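ok so I finally made it to the Mendell to see the weavings everybody in my studio building has been going on about, and I have thoughts. Long thread, sorry in advance

first thing, the show is called Stosa and there's no wall text in the first room at all. None! You walk in and it's just seven big hangings and a bench. I loved that for ten minutes and then I really wanted somebody to tell me what I was looking at

the biggest one is 174 inches long and it's hung low enough that the fringe pools on the floor. A little kid next to me was dying to touch it. So was I, kid

the colors are mostly rust and a dull purple, and then way up in one corner there's this stripe of hot orange maybe two fingers wide. I went back to it four times. I still can't decide if it was planned or if she ran out of yarn

(the handout says all the wool was dyed in one pot over one winter, so maybe she did run out)

second room is where I got a bit grumpy. It's 24 small drawings in a row, all the same size, all in the same gray frames, and my eyes just slid along them like I was reading a fence. Two or three are gorgeous. I'd have hung those and left the rest in the drawer

somebody is going to tell me the repetition is the point. I know. I still got bored

BUT then you go upstairs and there's the Celtach piece, the one with the loose threads strung from the ceiling down to a row of stones, and wow. You can walk most of the way around it and it looks like rain from one side and a harp from the other

I sat on the floor up there for so long the guard came over to ask if I was ok. I was great! 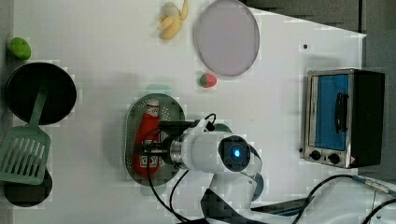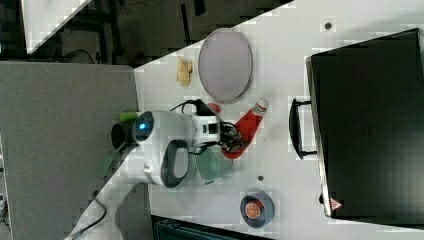 practical stuff for anybody going: get there before noon. By two in the afternoon the stairs were packed and you couldn't stand back far enough from the long one to see it whole

the catalog is 76 pages and the printing is lovely, but the purple comes out way too blue. I bought it anyway, obviously

also there's a price list at the desk if you ask. One of the small drawings is $1,925, and it's one of the two or three I liked, and I've been doing bad math in my head ever since

if you only have an hour, skip the second room, go straight up, then finish with the big hangings on your way out. I did it the other way and was already tired by the time I hit the good part

it's up through the end of October and after that I think it goes to the Aguirre, which has much higher ceilings. I kind of want to see the rain/harp thing in there too

anybody else been yet? tell me what you thought of that orange stripe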